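Still a Long Way to the Dishes: A Morning With the People Teaching Machines to Tidy Up

By Gerardo Rizzi
Posted 4/9/18

If you have ever stood at the sink after a long dinner and wished out loud for a machine that would simply take over, you have company, and a fair number of people are now being paid to work on your wish. How close they are depends a great deal on who you ask and on what you count as a chore. Vacuuming a flat floor was settled years ago, more or less, by little round machines that bump along the baseboards. Getting a plate from a table to a cupboard without chipping it is another story, and that story is still in its early chapters.

Fekik, a small company that has set out to build a general-purpose helper for homes and stores, let me spend most of a morning in its workroom, and I came away more patient with my own dishwasher than I had been in a long while. The company has a list of 139 everyday jobs it would like a machine to manage someday, from the very plain (move a box off the floor) to the sort of thing that makes grown engineers sigh (fold a fitted sheet). Of those, it considers 22 to be working well enough to show a visitor. The rest are in various states of "almost," a word I heard a lot. 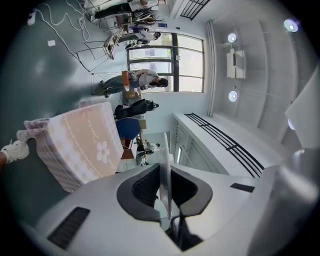 Boxes are a favorite in this line of work because both halves of the market care about them. A store wants them opened, emptied and flattened, and a household wants them gone from the hallway. A box is also fairly forgiving, with flat sides and a shape you can guess at from across a room, and Fekik's machine can pick one up and set it down again nine tries out of ten, provided the box is closed and not too heavy. Leave a flap hanging open and the number drops to something the company would only describe to me as "humbling."

The way the machine learns is by copying, which I found rather charming once it had been explained to me. People do a chore by hand using grippers of the same general sort the machine will use, and the movements are recorded, and then they do it again, and again after that. Fekik likes to have 2,000 recorded tries at a job before it even lets the machine have a go on its own. I asked whether that gets dull, and was told that it does, very, and that the trick is to have music on and to switch jobs before lunch.

It is slow going, but you can see the sense in it. Most of what we do with our hands we could never write down as instructions. Try telling someone over the phone how hard to squeeze a ripe peach! My grandmother could lift a cake layer from the pan to the rack with two forks and not lose a crumb, and I doubt she could have told you how she did it, and I certainly can't. The hope is that if a machine is shown enough examples it will pick up some of that knack without anyone having to put it into words.

Soft things remain the hard part. A mug stays the same mug when you grab it, but a sponge or a slice of something gives way, and the machine has to notice that it is giving way and ease off before the job is spoiled.

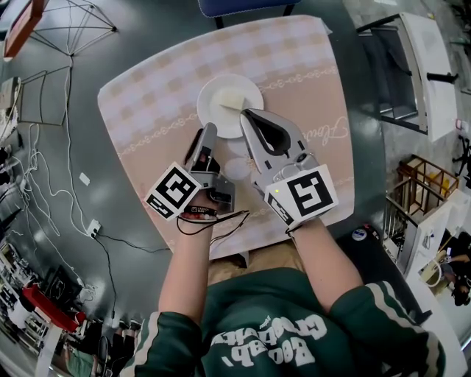

The table is where all of this gets tested most, and it is the part of the work I would have happily watched all day. Clearing up after a meal sounds like one chore until you try to break it down. There is the lifting, the scraping and the stacking, and then there is knowing that the napkin goes one way and the fork another, and that the last bite on somebody's plate may be trash or may be what they were saving. Fekik counts clearing a table as 11 separate jobs on its list, and only four of those are among the ones it will show to company.

The shops may get their help sooner than the rest of us. Wondadier, a chain of home goods stores, has been trying out a shelf-stocking machine from a rival firm, Zamfir, in a single branch since October. It works after closing time, when there are no customers to step around, and it handles only goods that come in square packaging. A night manager there told me he was glad to have it for the paper towels and would not let it near the glassware – and he said so with some feeling. The machine fills one aisle in the time a good stocker fills three, though it doesn't mind doing so at two in the morning.

Jemico, which rents out equipment to small businesses, is taking a more modest road and has no plans for anything with hands at all. It leases a rolling cart that follows a worker down the aisle and carries the load. The company has 2,000 of them out on lease at the moment, which is a good many more than all the grasping machines I was able to track down put together. That probably says something about where the money is this year.

As for the home, the people I spoke with at Fekik were careful and, I thought, quite fair about it. They would not give me a year. They did say that a machine which could pick toys up off a living room floor and put them in a bin, slowly, with someone in the house to rescue it now and then, is the first thing they would feel all right about selling, and that the price would have to come down a long way before they tried. Dishes come later. Laundry comes later still, and the fitted sheet has been moved to the bottom of the list, where I gather it will stay.

There is also the matter of what people want done for them in the first place. Fekik has been asking families that question in their own kitchens, and the answers were not quite what the company had planned for. Cleaning the bathroom came up most often, and cooking hardly came up at all – plenty of people said they liked to cook and just wanted someone else to deal with the pans afterward. One father of three asked for a machine that would find the other shoe. That one isn't on the list of 139, but I was told it had been written down.

Fekik plans to hold an open afternoon for local store owners in October, with the box lifting and parts of the table clearing on show.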